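Barreto Children's Library of Science and Making
Young Readers' Pages: Things Around Us

Mats: The Flat Things That Work All Day

A mat is one of the simplest objects in any building. It has no lid, no handle and no switch. Most people step over mats or put things down on them without a second look. Yet there are mats in kitchens, gyms, workshops, schools and offices, and each kind has been made with a certain job in mind. These pages explain what mats do, how they are made, and how they should be laid out and put away.

What is a mat?

A mat is a piece of material that lies flat on top of something else. It may lie on a floor, a table or a shelf. A rug also lies on a floor, and people do not always agree on where mats end and rugs begin. In general, a rug is chosen for comfort or for its pattern, and a mat is chosen for work. A mat is usually smaller than a rug and easier to pick up.

The oldest mats were woven by hand from reeds, grass or straw. People sat on them, slept on them and ate their meals on them. Woven mats are still made today in many parts of the world. Other mats are made of rubber, cork, felt, foam or cloth.

What jobs do mats do?

Some mats protect what is underneath. A cutting mat keeps a knife from scratching a table. A mat under a chair keeps the chair legs from marking the floor.

Some mats protect what is on top. If a cup falls on a hard tile, it may break. If it falls on a thick, soft mat, it has a better chance. Gym mats work in the same way for people. When you land on foam, the foam squashes down and slows you a little at a time, so that the landing hurts less.

Some mats stop things from sliding. This is the work of friction, a force that acts when two surfaces rub against each other. Rubber has a great deal of friction against most floors. Polished tile has much less, and it has even less when it is wet.

There is one more job, and it is easy to forget. A mat marks a place. When a mat is put down, everyone in the room knows where the work will be done. A plain mat in one color is very good for this, as small objects show up clearly against it. Screws, beads and buttons are much easier to find on a plain surface than on a busy one.

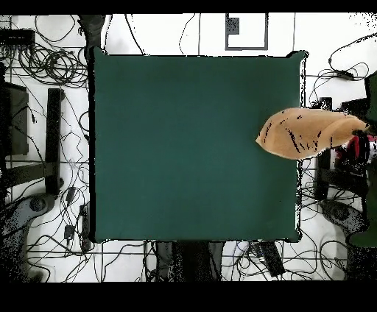 A square, dark teal-green mat on a white floor. Black cables lie on the floor nearby.

Look at a floor and a mat together

A floor often has lines on it. A tiled floor has a line wherever two tiles meet, and all the lines together make a pattern called a grid. The grid is useful to anyone laying a mat. If one edge of the mat runs along a line, the mat is straight. If the edge crosses the line at a slant, the mat needs to be turned.

Try this at school or at home. Place a sheet of paper on a tiled floor, first in line with the tiles and then at a slant. Stand back and compare. Your eyes will notice even a small slant very quickly.

Why are the edges important?

The middle of a mat gives little trouble. The edges need more attention. An edge that curls up can catch the front of a shoe. Mats that have been rolled for a long time often have edges that rise, and they may be wavy for a while after they are opened. Many mats have rounded corners. A sharp corner bends and wears away sooner than a round one.

Cables and floors

Many rooms need cables. They bring electricity to lamps and machines, and they carry messages between computers. A cable is nearly always longer than the distance it has to cover, and the part left over has to go somewhere. On a floor it falls into loops and curves.

A loop of cable can catch a foot. For this reason there are rules in many workplaces about where cables may run. They may be kept close to a wall, held with ties or led through a flat cover. Cables should not be pushed under a mat to hide them. A hidden cable makes a bump, and it can be damaged when people step on it without knowing it is there.

Children should not move or unplug cables themselves. Please ask an adult.

How to lay a mat

Clear the floor first and sweep it. A single pebble under a mat can be felt through it.
Carry the mat rolled up, with a partner if it is large.
Set one edge down where you want it and unroll slowly away from you.
Press the corners flat with your hands.
Walk around the mat once and look for raised edges.

How to put a mat away

Wipe the mat with a damp cloth and let it dry completely. A mat that is stored wet will begin to smell, and mold may grow on it. Roll it loosely. Folding leaves a crease, and in rubber and foam a crease may never come out.

The mat collection at Kerkness Hall

The Library keeps a study collection of floor coverings in the lower gallery of Kerkness Hall. It holds 832 pieces, most of them given by families in the Muvmont district. The collection was put in order by Américo Vilela, who taught weaving in the town and wrote the labels by hand. The oldest piece is a reed sleeping mat. The heaviest is a rubber mat from the old Fedover bottle works, which takes four people to lift.

School groups may visit the gallery by arrangement with the education office. Visitors are asked to remove their shoes before stepping on the touching floor, where samples of cork, felt, straw and foam are laid side by side.

Words to know

Friction: a force that acts when two surfaces rub together.
Grid: a pattern of straight lines that cross each other.
Matte: not shiny.
Woven: made by passing strips or threads over and under one another.

Page last reviewed Oct 9, 2004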